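Ostham Robotics Club forum > Student projects > Wrist camera view in the simulator, far too dark?

saoirse_g
1 October 2020
Hello all, and sorry in advance for the length of this! Our sixth-form group is working on the pick and place project in the simulator, and we've been stuck on the wrist camera since last week. The arm moves nicely enough (Octavio got the joint limits sorted, bless him), but when we switch to the gripper view nearly everything comes out dark grey or black, and the students can't tell what they're pointing at.

We're using the Drastard room with its standard lights. I've tried it on two laptops, mine and the school's, and it looks just the same on both.

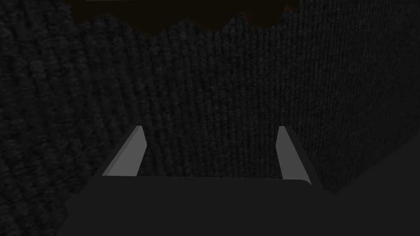
My own feeling is that we should turn the lights up and carry on, as the children have already logged 2,854 practice runs and I'd hate to lose the momentum. Has anybody got a lighting setup they'd be happy to share?

jomow_fan
Hello Saoirse, lovely to see your lot still at it! I'd leave the lights alone for now, if you can bear to. A dim room is good practice, and our group learned a great deal from having to cope with one. What I would do is pull the arm back a good way before the camera takes its first look – we had ours starting far too close to things in April and got nothing but texture for days.

simard77
I don't agree with that, I'm afraid. If a student can't see what the arm is facing, they aren't learning anything, they're guessing. Put one extra lamp behind the camera, get the task working, then take the lamp away again once they're confident. We did almost 30 runs like that before going back to the dim room and it was much kinder on everybody's nerves.

jomow_fan
Fair enough, though ours did get there without it! Perhaps it depends on the group.

octavio_c
Octavio Condori here, the other half of the team. I checked the start pose at lunch and I think jomow_fan may be on to something, as I'd copied it over from our older Simard arm file and never changed it. The fingers open as they should, so I don't believe the gripper is at fault. I'll try a start pose further back tonight, and the lamp after that if it's still murky.

saoirse_g
Thank you, all of you, that's cheered me up no end. Octavio, could you save the old file under another name first, please? I'd like the students to compare the two on Monday.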